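Residential Design Studio, Evening Section
Handout 7: Reading a "Brand Story" Before You Copy It
Instructor: Arnel Evangelista
2018-11-24

Bring your marked-up Vieira apartment plan to class. If you lost it, draw it again from your own measurements. I am not handing out another copy.

1. What we are looking at this week

Half the design blogs you sent me for the reading list are selling something. I don't mind selling. Designers have to eat. What I mind is a student presenting a room in critique and telling me the sofa goes under the window "because it lets the space breathe." I have asked for years what a breathing space does that a regular one doesn't, and I still have no answer I could draw.

So we are going to take one makeover apart. The case is the Flanport row house, written up by Princess Padilla, who also did the styling. Keep that in mind while you read. She writes well and she has a good eye for lamps. She is also grading her own paper.

2. Claims in the Flanport write-up

"The living room feels twice as big." Twice as big as what? The walls didn't move. Look at the two plans: the old one has a sectional, a trunk, a bookcase and a treadmill. The new one has a loveseat. Ask where the books went. There is a storage unit in the budget appendix, rented by the month, and the article doesn't mention it.

"We kept costs low." The total given is $2784. Labor is missing. Paint is in there, but the painter isn't. The rug came from Nistarard on loan and went back after the shoot, so the owners have a bare floor and a number that doesn't describe their house.

"A layout that works for the whole family." Maybe. Nobody in the article opens a door. Check the swing on the hall closet against the console table and tell me what you get. I get a clearance of 10 inches, and I have tried walking through 10 inches.

3. The word "flow"

I would like to retire it, but you will meet it everywhere, so learn to translate. Usually it means one of these: the path from the entry to the kitchen is straight; two rooms share a floor finish; the writer had a paragraph to fill. Say the first or second in plain words when it's true. Leave out the third.

4. Light and color

The usual advice is that pale walls make a small room look larger. Sometimes they do. In a north-facing room with one small window, a pale wall often just goes gray, and you have a small gray room. Paint a test board, lean it against the wall, and look at it in the morning and again after dinner. The Skedo color app will give you a palette from a phone snapshot. I ran the same wall through it at noon and at five and got two palettes with nothing in common. Use it for fun if you like. Don't cite it.

Metal finishes get the same loose treatment. "Warm" and "cool" depend a lot on what is shining on the piece. Move a lamp before you move the furniture.

5. Budget sheet

Every makeover you present must have a full sheet: materials, labor, delivery, and anything borrowed, with what it would cost to buy. One student last term listed a dining table at $391 and forgot the chairs. We spent most of her critique on where people were going to sit. It was a fair discussion and I'd rather not have it again.
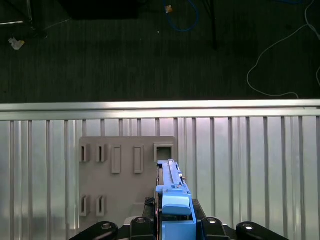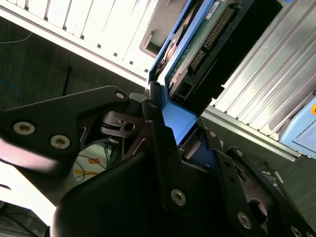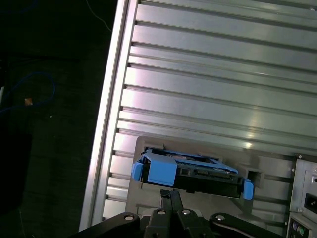
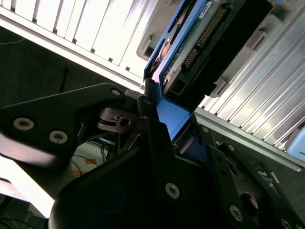

6. Testimonials

The Flanport piece closes with the owners saying they "couldn't be happier." They were asked a week after the furniture arrived. I'd be more interested in hearing from them the following November, with wet coats and a stroller in that entry. When you interview a client, ask what they have stopped using and what they have moved back to where it was. Those answers are worth writing down. "We love it" is polite, and you can't design from it.

7. For next time

Pick one published makeover, any source. On one page, list each claim it makes about the room and mark it as measured, shown, or just said. Then redraw the plan to scale with door swings. If the article doesn't give enough dimensions to do that, write down which ones are missing and where you would have to stand with a tape to get them.

Two pages at most. Handwritten is fine if I can read it. Mood boards will be returned without comment.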